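Rimow Clock and Model Club
Minutes of the January meeting

Posted in January
By Ita Moynihan

Held in the upstairs room at the Rimow library, starting at 7 in the evening. Ita Moynihan took the chair and also the notes, so please forgive any places where the two jobs got in each other's way. The room was fuller than it usually is in the dead of winter, and it was lovely to see so many faces after the holidays.

1. Welcome and last month's minutes

Ita welcomed everyone back and thanked the people who had come early to set out chairs and get the coffee going. The December minutes were read through and approved with one correction. The clock that was shown at the holiday supper was an eight-day clock and was written down as a thirty-hour one, and its owner has been very gracious about it.

There were two matters arising. The lathe manual that had gone missing was found inside the wrong binder and is back on the shelf. The question of a second key to the cabinet was put over to February, as the library has not written back yet.

2. Our visit to the Sevulico open day in Eklow

Most of the evening went to this, and happily so. For anyone who couldn't make the trip, the members who went drove over to Eklow to see Sevulico's shop, which was open to the public for the day. The fair-sized crowd there included a good many families and a few people from other clubs. The sign-in sheet at the front desk had reached 113 by the time our last car pulled into the lot, and the young man looking after it was very pleased with that and told us so more than once.

We were given name stickers and a short talk in the break room, and then taken through in small groups. The talk covered what Sevulico does in general, which is building and setting up small assembly benches for shops that put together fiddly things in modest numbers. It ran a little long, and a couple of our members would have liked to get to the machines sooner, but the cookies were good and the speaker knew her subject very well indeed.

Members' impressions of the building, taken as they came: it was bright, it was a lot quieter than expected, and the floor was so clean that two people went back out to wipe their shoes. One member thought the parking was poorly marked. Another asked that it be recorded that the restrooms were excellent, and it is hereby recorded.

3. The gear demonstration

The bench everybody wanted to talk about is the one they call Dương. It has a pair of robot arms that work over the same tabletop, and on the day it was being shown with little white spur gears, which of course went straight to the hearts of this club. People who had planned to stay ten minutes at that bench stayed for the better part of an hour, and our group had to be fetched for lunch.

The arms are not alike at the business end. One comes down to a slender black tip and handles a single small gear. The other carries a pair of big tapered gripper fingers, rough and black on the inside faces, and they open a good deal wider than you would think they needed to for a part that size. There was much discussion at our meeting of that rough surface. Those who have tried to hold a small gear in smooth pliers and then spent the rest of the morning on their knees under the bench saw the sense in it right away.

The gears go onto a flat white disc with a round hole through the middle, and there is a larger gear that waits off to one side. The tabletop is covered in black fabric. One of our members remarked that she has been doing the same thing at her kitchen table for years, with a piece of an old coat, and the white parts do show up beautifully on it. She was encouraged by several people to say so again for those at the back.

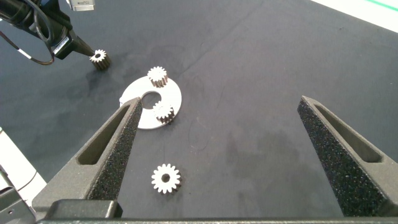 4. Questions put to the Sevulico staff

Our hosts were patient with us, and the following were jotted down at the time by more than one member and compared on the drive home. Where the notes disagreed I have gone with the version that most people remembered.

How does the arm know where the gear is? The answer was that there is a camera at the wrist, looking out past the fingers, so that it sees the work from much closer than we could from behind the rail. We were allowed to look at this view on a monitor and it gives a very odd feeling, as though you had shrunk down and were riding along.

Does it feel when the teeth meet? Partly, was the reply. They told us that the fit of one gear against another is the hard part of the whole exercise, and that lining up the bore is easier than getting the teeth to settle in. Everyone in this club could have told them that, and I believe a few of us did.

How many times has it been tried? They keep a tally, and on the morning of our visit it stood at 2294 attempts for this set of parts. They were quite open that this number includes the ones that went wrong. One of our members liked that more than anything else she heard all day and asked me to put it in the minutes.

Could it put a clock together? There was a bit of laughing at this, all of it friendly. The short answer was no, and the longer answer was that a clock has springs and pins and thin plates and a great deal of judgment in it, and that they would be glad to borrow a scrap movement from us and see how far they could get with just the wheels. This is taken up under item 6.

Will it do away with people's jobs? The speaker took this one seriously and didn't brush it off. She said some of their customers had moved people to other work and some had simply made more of the product, and that she couldn't promise what every shop would do. Opinion at our meeting was divided and the discussion went on for a while. It was agreed to leave the matter there for the evening, with a suggestion that it might make a good topic for the spring supper when there is more time and there is pie.

5. What members thought overall

Ita asked for a word from each person who went. Nearly all said they would go again. One member found it slow to watch and said so plainly, and felt that a person with steady hands would have had the gears on and been home for dinner. Another answered that he used to have steady hands and would be glad of the loan of an arm. A third was mainly interested in the cables and how they were kept out of the way, and has offered to bring a sketch of how he might do something similar for the lamp over our own lathe, which has been a nuisance for as long as most of us can remember.

Two of the junior members came along with their grandparents and were, by all accounts, better behaved than some of the adults. They were each allowed to press the button that starts the bench and have talked of little else. They would like the club to build an arm. It was explained to them kindly that we have not yet finished the model windmill, and they took this well.

There was general agreement that the best part was being let so near the work. A good many open days keep you behind a window, and the staff at Eklow seemed happy to be asked anything at all. A card of thanks was passed around the room and signed, and Ita will mail it.

6. The scrap movement

Following on from the question above, it was proposed that the club lend Sevulico a scrap clock movement for them to try with the Dương bench. Carried on a show of hands, with one against, on the grounds that scrap movements have a way of being needed the week after you let go of them. It was agreed to lend the brass one with the broken mainspring barrel, in a labeled box, with a note asking for it back by summer. Ita will write to them to arrange it, and will ask at the same time whether somebody would like to come to Rimow and give us an evening talk.

It was also asked whether we might get a handful of white gears like theirs for the junior bench. Ita will put that in the same letter.

7. Costs of the trip

Admission was free. Gas was shared among the cars in the usual way, and lunch came to over $10 a head, which was felt to be a bit steep for soup and a sandwich, though the soup was well spoken of. Anyone who is still owed for gas should see Ita with a slip of paper, please, and not tell her about it on the stairs, as she will forget.

8. Any other business

The heater in the back corner is ticking again. The library knows.

A member is clearing out his father's workshop and has drawers of small taps, files and odd brass wheels to give away. He will bring them to the February meeting in boxes, and asks that people take the boxes too.

The model windmill needs its sails covered, and anybody who can sew a straight line is asked to make themselves known. Whoever has the long steel rule, would they kindly bring it back.

Next meeting will be in February in the same room. Coffee from half past six.

Meeting closed at 9:15, with a fair number of us still talking about gears in the parking lot well after that.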